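Workshop tips: picking gripper fingers for a small arm

I've had the little Altley arm on my bench since June, and I've tried more sets of fingers on it than I'd care to admit (my drawer won't close anymore!). A few things I picked up along the way, in case you're choosing between sets yourself.

Start with the cheap ones. The Dotley fingers are smooth and fine for wooden blocks and spools, but a glazed mug slides right out of them. The Brolletti set has soft pads that hold a mug beautifully, though mine started to peel after 800 grips, and I was only picking up socks by then.

Try every set on the same five objects, in the same order, and write it down as you go. I use a mug, a sponge, a spool of thread, a teaspoon and an egg (boiled, please).

Wipe the inner faces with a damp cloth every 20 grips or so, let them dry, and carry on. Dust does more harm to a good hold than you'd think.

Go easy on the squeeze setting. On my Asadi controller the dial runs up to 3000, and 300 is plenty for a sponge.
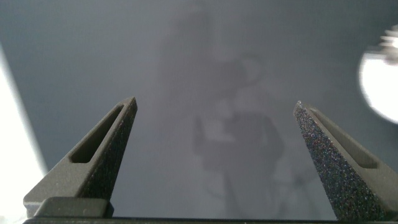 If you have a wrist camera, open the fingers all the way and look at the view before you tighten anything for good. You want both tips showing, with a nice wide gap between them. Watch for lamps, too, as a bright one near the side can wash out a good strip of the view. I moved my desk lamp back a foot and was much happier with it.

Keep the spare screws in a jar with a lid. I'm still finding mine in the rug.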